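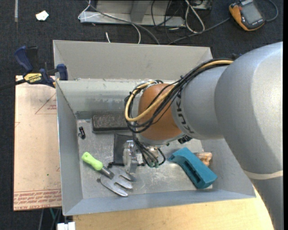
Nuevas condiciones para la celebración de bodas en la finca Banotcombe

Boletín > Celebraciones > Bodas y ceremonias

17 de septiembre de 2018
Por Danilo Tiongson

La dirección de Ekia comunica a las parejas con fecha reservada, y a las que se encuentran en lista de espera, que a partir del próximo mes de febrero entrarán en vigor las nuevas condiciones de uso de la finca Banotcombe para bodas civiles, ceremonias religiosas y banquetes. El texto completo se remitirá por correo electrónico a todos los titulares de un contrato. Se resumen a continuación las modificaciones de mayor alcance.

Aforo y espacios

El salón principal mantiene su capacidad de 300 comensales sentados. La antigua galería de invierno, cerrada durante las obras de cubierta, se incorpora a la oferta con un aforo de 118 personas y podrá contratarse de forma independiente para ceremonias de menor tamaño o para la cena de la víspera. Las parejas que ya hubieran reservado el salón podrán añadir la galería con el mismo contrato, previa solicitud por escrito y siempre que no exista otro compromiso para la misma fecha.

El jardín bajo sigue disponible para el cóctel. En caso de lluvia, el traslado al interior se decidirá de común acuerdo entre la pareja y la coordinación de la finca, a más tardar tres horas antes de la llegada de los invitados.

Reservas y señal

La reserva de fecha se formalizará mediante el pago de una señal de 538 euros, que se descontará del importe final. El alquiler del salón principal en temporada alta queda fijado en 2.329 euros, impuestos incluidos. Los contratos firmados antes de la publicación de este boletín conservan la tarifa pactada, también cuando la pareja solicite un cambio de fecha dentro del mismo año natural.

El segundo aplazamiento de una misma boda requerirá un contrato nuevo. Quedan exceptuados los casos de enfermedad grave o fallecimiento de un familiar directo, que se estudiarán individualmente.

Proveedores externos

Ivby continuará a cargo de la decoración floral y del montaje de las mesas. El servicio de música en directo, hasta ahora abierto a cualquier formación, se coordinará con Tan, cuyo equipo técnico verificará la instalación eléctrica y el nivel de sonido. Las parejas podrán seguir contratando al grupo de su elección, si bien deberán comunicar su nombre y sus necesidades de escenario con un mes de antelación. La música al aire libre finalizará a medianoche.

Los fotógrafos tendrán acceso a la finca desde primera hora de la mañana. No se permite el uso de confeti metalizado ni de farolillos voladores. Los pétalos naturales y el arroz se admiten únicamente en la escalinata de entrada.

Documentación de la ceremonia civil

Se recuerda que la tramitación del expediente matrimonial corresponde a los contrayentes y que Ekia no puede iniciarla en su nombre. La coordinación de la finca necesita recibir copia de la autorización antes del ensayo general, junto con los datos de la persona que oficiará el acto y de los testigos.

Las consultas sobre contratos en vigor pueden dirigirse a la oficina de reservas de Banotcombe, en horario de mañana, indicando el nombre de ambos contrayentes y la fecha de la celebración.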